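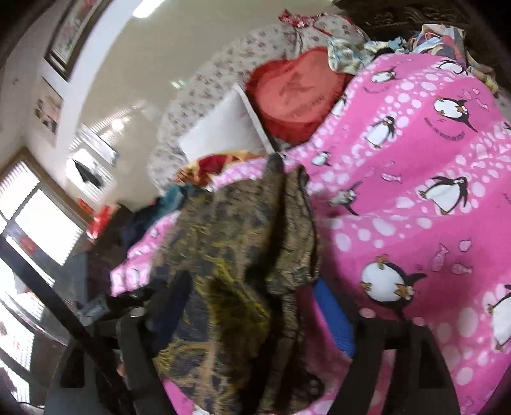 4. Sorting and Folding Mixed Bedding

This section covers printed blankets, patterned covers and clothes that have been piled together on a bed. Read Section 3 (Storage Bag Set-up) first. The steps apply to the Plirkidska storage bag, model 1899, and to the larger model 3695.

4.1 Clearing the pile

1. Lift the top blanket by two corners and lay it over the foot of the bed.
2. Pull out clothing and small items one at a time. Check inside folds for anything hard, such as hangers or plastic clips.
3. Separate brocade-type and other woven fabrics from plush blankets.
4. Read the care label on each piece. Set aside anything that needs washing.

CAUTION: Do not drag woven fabric out from under a heavy pile. Raised threads can snag.

4.2 Folding a printed blanket

1. Spread the blanket flat, printed side down.
2. Fold in half lengthwise and smooth toward the open edge.
3. Fold in half lengthwise again.
4. Fold the short ends to the center, then close like a book. The print is now on the outside and the blanket can be identified through the bag window.

NOTE: Blankets thicker than 9 mm should be rolled from one short end after step 3.

4.3 Loading the bag

1. Place the heaviest piece at the bottom.
2. Add woven covers flat, with a cotton sheet between each cover and any plush blanket.
3. Put clothes on top – never at the sides, where they catch in the zipper.
4. Close the zipper without pressing down on the contents.

CAUTION: Bedding must be fully dry before the bag is closed. Do not store the bag against a heater.

For the Iltar under-bed tray, go to Section 5.

Comments (3)

bravalent800: Step 4 of the folding part only works on a single blanket. A queen size needs one more fold or the window won't line up.

Tang: Does the sheet between layers have to be cotton? All mine are polyester.

mapleside: Rolled ours and it fits the 1899 with the zipper closed. The 3695 was too long for our closet shelf.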